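Suneck Evening School
Machines at Work, Session 2
Can a robot do the chores yet?
Notes by Idalina Calado, last revised Jun 30, 2018

Before you read
These notes go with the second session. If you missed the first one, the only thing you need from it is the split between machines that do one job in one place (dishwasher, washing machine, bread slicer) and machines that are supposed to go where the job is. We are talking about the second kind tonight. I love this topic and I will probably run over, so bring something to eat.

1. What counts as a chore

People usually begin with the name of the chore: do the dishes, make the bed, sweep the shop. For a machine that is far too big a bite. "Do the dishes" contains finding the dishes, telling a dish from something that only looks like one, picking it up, scraping it, deciding which rack it goes in, placing it so it doesn't knock its neighbor, and knowing when to stop. A person does all of that while talking on the phone!

So our first exercise, every year, is to take one chore and cut it into steps small enough that each has a clear start and a clear finish. Last time the longest list was for putting away groceries, and we still forgot to open the refrigerator.

When you make your list, mark each step with one of these letters:

M for moving (getting the body or arm somewhere)
S for seeing (finding or recognizing something)
G for gripping (taking hold, holding on, letting go)
D for deciding

Moving is the part that looks impressive in videos and it is often the most solved. Factory arms have moved to the same point, over and over, very precisely, for decades. Seeing has improved enormously in the last few years. Gripping and deciding are where the lists get stuck, and they get stuck together, as you'll notice once you try to write down how you know where to hold a soup ladle.

2. The shop floor has it easier (mostly)

Our visit to Grinley, the packing shop, was a good lesson. Their arm fills cartons with jars. It is set up for runs of 500 cartons, and during a run every jar comes down the same chute, standing up, the same distance from its neighbor. The arm has very little to figure out. The people who designed the chute did the figuring out ahead of time, and in my opinion the chute is the clever part of that line.

Then there is the returns bench, ten steps away. Returned goods come back in whatever bag the customer had. Some are taped, some are leaking, some have a note stuffed inside. That bench is staffed entirely by people, and when we asked whether the arm might move over there one day, the shift lead laughed for a good while.

Keep those two spots in mind, the chute and the bench. Most household work is the bench. Your kitchen drawer is the bench. The floor of a child's bedroom is the bench on a bad day.

3. Kitchens

Kitchens are the favorite test for home robots, with good reason. There is a lot of variety in a small area, the tasks are familiar, and everybody can judge the result. They are also expensive to wreck, so a great deal of practice happens in simulated kitchens, where a dropped plate costs you a restart and an arm can try the same reach all night long.

A simulated kitchen gives you:
- as many repeats as the computer can handle
- the exact position of every object, if you want to look it up
- new layouts, colors and surfaces by changing a few settings

What it handles less well is contact. Friction, a soft sponge bending, a wet handle turning in the grip, the little give in a plastic spatula: all of these have to be approximated. A policy (the word for the rule the robot follows to choose its next movement) can do very well in simulation and then squeeze too hard or too softly on the real thing.

Utensils are a lovely hard case. They are long and thin, their weight is often at one end, and they come bunched together. Pans are hard in another way. The best place to hold one is usually the handle, so the robot has to work out which way the handle points, get the fingers there without bumping the counter, and then keep a weight level that is sitting well away from the hand.
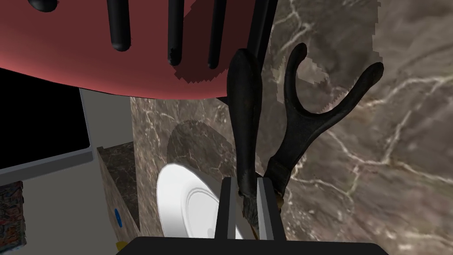

Simulated kitchen: two dark utensils held in the gripper's fingers.

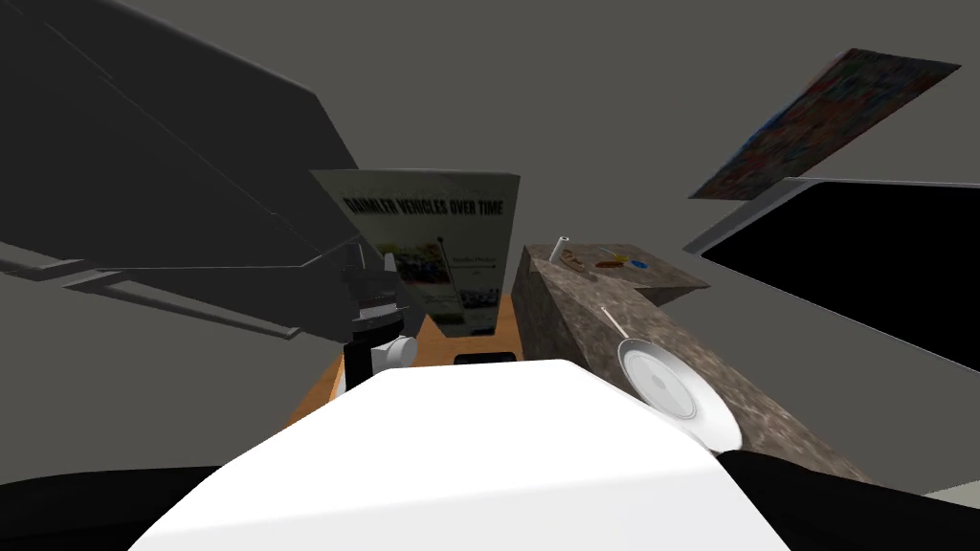
Could I buy one machine today that would clear the table and put everything away?

There is nothing on sale that will do that reliably in an ordinary home. Single-purpose machines such as robot vacuums work well enough to be worth owning, and research robots can manage parts of table clearing under good conditions, usually with people standing by to step in.

4. How to read a success rate

You will meet a lot of numbers in articles on this subject. Please don't let them slide past you. Take the homework reading, the Angelovski report. The Angelovski group ran 1531 trials of one task, moving an item from a counter into a bin, and the write-up is wonderfully patient about what a trial was. Each item was set down by a person before each try. If it rolled, they set it down again. Only one item was on the counter at a time. With those rules written out you can decide for yourself how much the result tells you about your own counter.

Compare that with the Broro leaflet I handed out, which says its arm has "learned 400 kitchen skills." I read it three times and still couldn't find what a skill was. Is opening a drawer one skill, or is opening each drawer a separate one? Does "learned" mean it worked once? The arm may be excellent! We simply can't tell from the leaflet.

Things to ask of any claim:

Who put the objects in place before the robot started?
Had the robot seen these particular objects before?
Was a person steering it, wholly or partly?
How long did one try take, and is the video sped up?
What happened after a failure? Did it notice?

That last one is my favorite. Watch yourself the next time you miss a light switch in the dark. Your hand is already searching before you've had a thought about it. A robot that drops a fork and carries on placing an invisible fork in the rack has a different kind of problem from one that is merely clumsy. Noticing a mistake needs sensing in the right place at the right moment, plus some idea of what should have happened.

5. Steering by hand

One topic that always gets questions is teleoperation, when a person controls the robot from a distance or from right beside it. Some students feel cheated when they learn that a demonstration was teleoperated. I'd encourage you to see it as useful information. If a skilled operator can load a dishwasher with a given pair of grippers, then the hardware is good enough for the job and what's missing is on the seeing and deciding side. If even the operator can't do it, no amount of software is going to rescue those fingers.

Recordings of people steering are also used for teaching. The robot gets many examples of a task done properly, along with what its sensors picked up at each moment, and a program looks for the pattern. It works best when the examples differ from each other in the same ways real life will. A hundred recordings of one mug in one spot teach you mostly about that spot.

6. So, are we there?

My own scorecard for tonight, to be argued with:

Vacuuming open floors: there, with some tidying beforehand.
Mowing a plain lawn: there.
Packing identical goods: there long ago, given a good chute.
Picking mixed goods out of a bin: getting close in warehouses, slower than I expected.
Folding laundry: works in labs, slowly.
Washing up by hand, whole kitchen: a long way off.
Cooking a meal in somebody else's kitchen: ask me in ten years.

I marked laundry higher than several of you did last time and I'm standing by it.

Homework for next session
Pick one chore you did this week. Write out its steps and mark them M, S, G or D. Circle the step you think would stop a robot first, and write a few sentences on what you would change in the room to help (a hook, a tray, a different drawer, better light). Changing the room is completely allowed. Grinley's chute is exactly that.

Read the Angelovski report up to the section on lighting. The appendix is optional, though the part about bananas is great.

Session 3 moves on to two-armed work and opening jars. Bring a jar with a stiff lid if you have one. The room is closed for the whole of August, so anyone finishing a project over the summer should take their parts home beforehand and leave the shelf by the door clear.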